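Thursday, July 16, 2026

Gripper notebook, back room, laundry again.

Fingers are the yellow ones with the oval cutout. I said in March that I'd stop redesigning them and I have now stopped for the third time. Springs are still the soft set from Prekell. Main job for the day was dark cloth, which we've been putting off by finding pale cloth to be busy with.
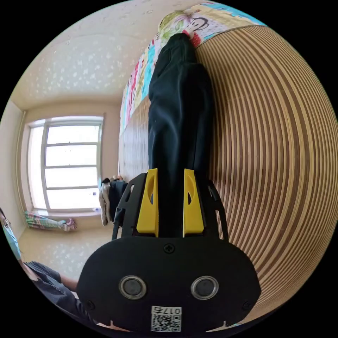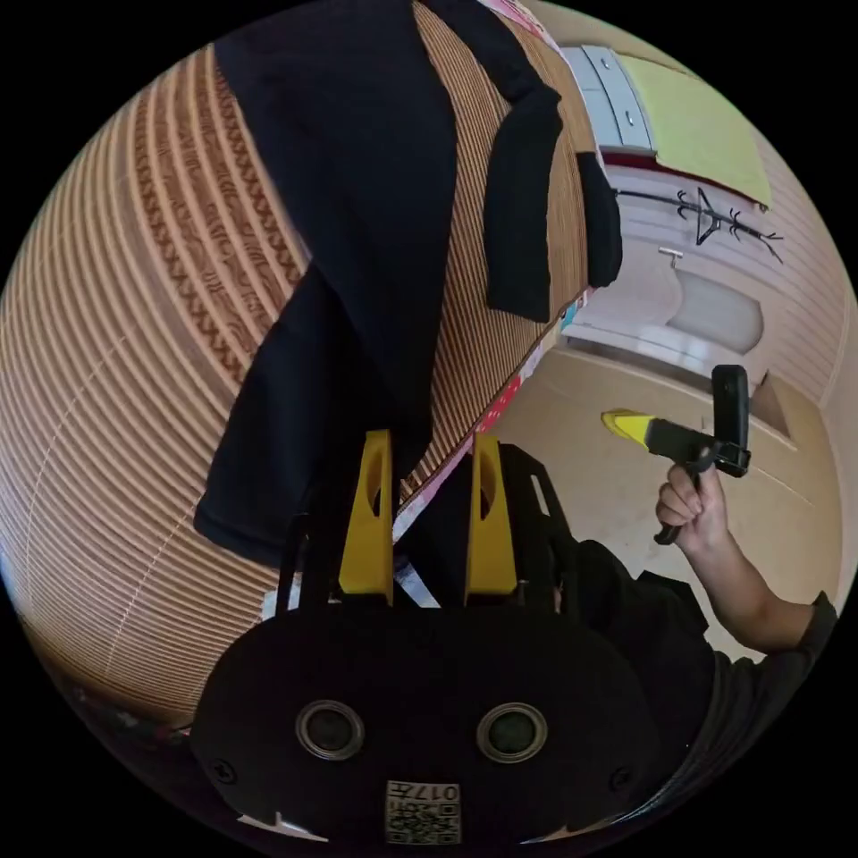

Dark garments, yellow fingers.

Navy and black are both a pain for the tracking. On a pale towel the software finds an edge and hangs on to it. On black it finds a crease, loses it, finds my sleeve, and reports with great confidence that the hem has moved to my elbow. I turned the exposure up two steps and the window promptly became the sun. Turned it back one. Leave it at that, please, whoever has it next - the old value is pencilled inside the lid of the parts box.

Pinch force: the trigger spring gives a decent hold on a single layer but lets go of a double hem if you lift quickly. Tried the stiffer spring from the Vaněk kit. Holds the hem beautifully, also holds whatever is under the hem, so up comes the bedding as well. Back to the soft spring with a strip of rubber tape inside each tip. Better. The tape wants changing after every 100 grasps or so, going by how the last lot went shiny.

Logged 42 runs, threw out 5. Two of those were me starting before the recording had, the rest were the clock on one unit drifting away from the clock on the other. They were fine after a restart and then drifted again over tea. I suspect the cheap USB hub. I have suspected the cheap USB hub of most things this year and it has usually been the cable.

Linkage: there's play in the right-hand pivot again, enough to feel when you wiggle the finger, not enough to see. Washer went in, washer was too thick, finger stuck half shut. Sanded the washer on the doorstep. Now it runs freely but squeaks on opening. Someone will say graphite. We have graphite. It is in the Rododden tin with the lid that doesn't come off.

Fold order. I've been going sleeves first, then bottom up, and the Plerard script wants bottom up first and then sleeves. Doesn't matter to the shirt. Matters a lot to the script, which labels my version "unknown" from start to finish. Either I learn to fold like the script or I change one line in the config. Changed the line.

Still to do:
- reprint the left finger at the slower speed, the layers are splitting near the base
- new cable for the hub, and if that cures it, an apology to the hub
- free up disk space, the drive was down to 400 MB when I packed up
- try the ribbed socks, one pair only, not the whole bag
- get the lid off the tin

Wrist is sore from the upright grip. The handle could do with tilting forward a bit, but that means moving the battery, and moving the battery means the box won't shut. Will think about it on the bus.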